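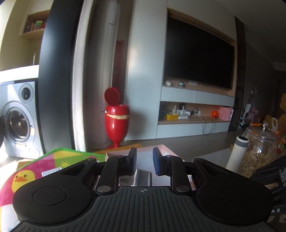 # Orarier tag list – README

Part list and marking data for the Orarier line of stamped tags, valve plates and cable markers. One row per part. Sizes in inches, material is whatever the mill cert said. Samples for checking get sorted into open boxes before measuring, a pale pink box with a white interior does the job fine, dark tags show up well against it. Don't mix finishes in one box.

Files:

- tags.csv – 4,000 rows, the main list
- plates.csv – 215 rows, riveted and bolted plates only
- holes.csv – hole size and spacing, joins on part_no

Blank cell means not measured. Zero means zero. Please dont fill blanks with zeros.

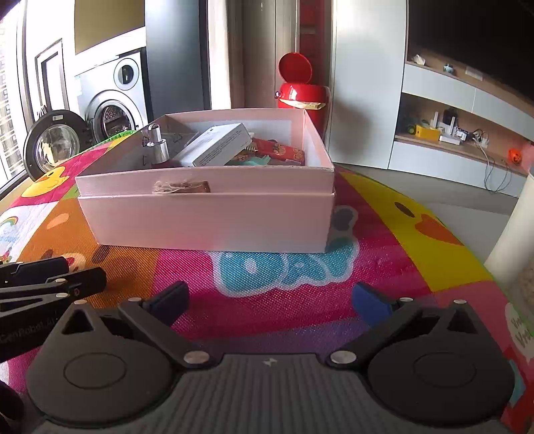 Hole spacing is center to center. Older Hemuretti parts were edge to edge, converted in June, almost 500 of them. If one looks off by a hole width, thats probably why. Text height is for raised letters only, engraved parts are in the notes column.

Known problems: 6 plates from the Tarkdale run have no thickness. Will add when I get to it.

Questions to Aminu Isah.

Last updated: June

Comments

eberhard_shop: does part_no keep the leading zeros? Excel ate mine

Aminu Isah: yes, import it as text

mk: any chance of metric columns

Related

- Eberhard rivet sizes
- Hemuretti old part numbers
- Cable tie slot widths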